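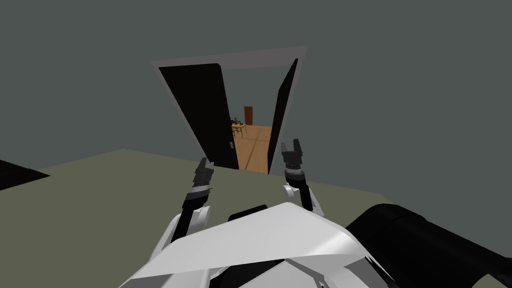 Speaker notes, Jarkmont site meeting, 26/01/2019
Prepared by Edwood Process Engineering

Start with the doorway. Both doors open, an arm on each side, wood floor in the next room. The simulation covers the door task only.

Staff at Trirnier now open doors for carts 13 times a shift. The plan moves 8 of those to the robot — the other five stay manual.

Job changes: porters keep the route sheet and take over fault calls. Training is 17 hours per person. No change to shift length.

Pause for questions on pay grades. Next review in June.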